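Toaster on a wooden benchtop – how much room does it need?
Posted in Kitchen & Laundry, June 2026
109 views

skimberg_flat
I've moved into a small unit in Drarkley and the only bench space is a light timber top that came with the place. The toaster has to share it with jars, sauce bottles and whatever else won't fit in the cupboard. I've had it there for two weeks and I'm wondering if I'm going to scorch the wood or set off the smoke alarm. How far should it be from other things, and do I need a mat under it? There is also the cord, which only just reaches the power point and lies across the part of the bench I use for chopping.

Lambrakis44
The wood underneath is rarely the trouble. Most toasters have feet that lift them a bit and a crumb tray at the bottom, so the timber stays fine as long as you empty the tray. I do mine once a fortnight. If the finish is oil or wax, put a tile or a heatproof mat under it anyway, as crumbs and butter mark an oiled top faster than heat does.

What matters more is what's above and beside it. Don't use it under a low shelf or a roller blind. Glass jars can sit nearby but I'd leave a hand's width. Check the manual for the clearance figure, and go with that over anything you read on here, including this.

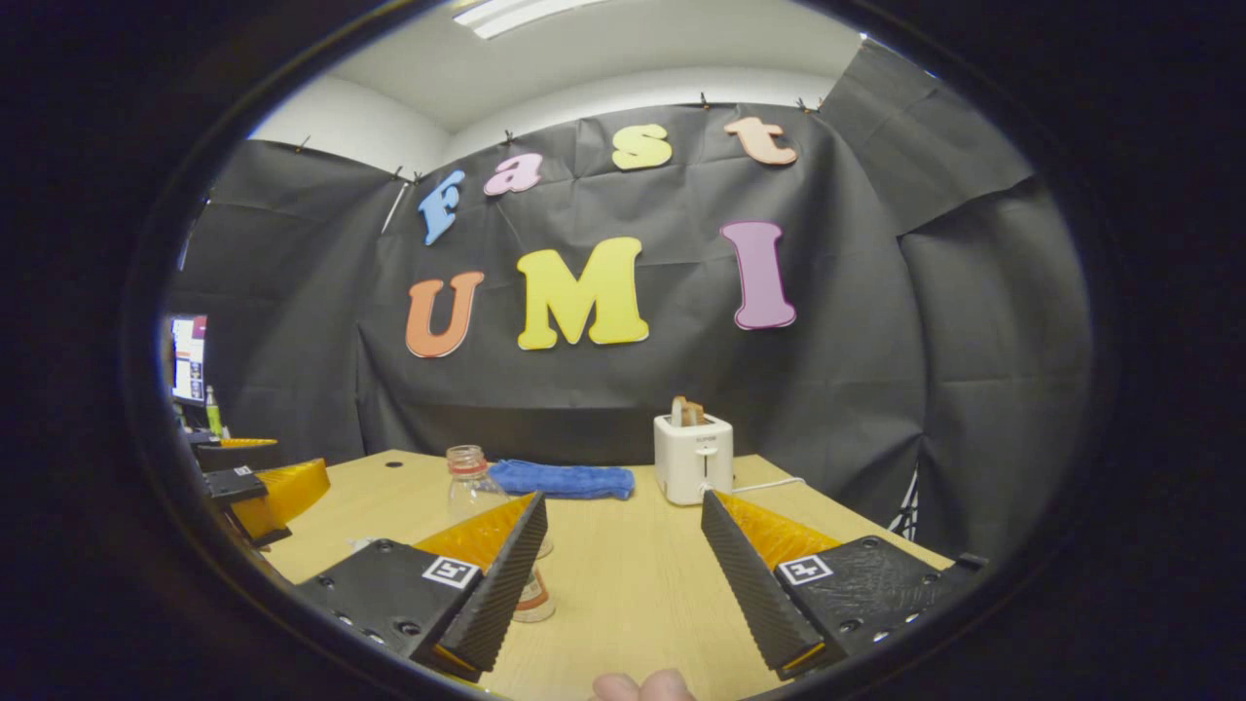
Tea towels are the thing I would move first. They end up next to the toaster in nearly every kitchen because that's where you wipe your hands, and the towel is the one item on the bench that can catch. A folded blue one lying flat between a glass jar and a white two-slot toaster looks tidy enough, but with toast poking out of the slots it only takes a quick reach for the jar to push the cloth up against the side. Hang it on a hook or the oven door. A cord running over the tabletop is the other one to sort out – stick a couple of cord clips along the back edge and chop somewhere else until that's done.

nudora_nan
Had mine on a pine bench for 14 years with no mat and no marks. Unplug it when you're done and you'll be right. Mine's a four-slice though so maybe different.

skimberg_flat
Thanks both. I've put a spare tile under it and moved the towel to the oven door. Will get cord clips on the next shop.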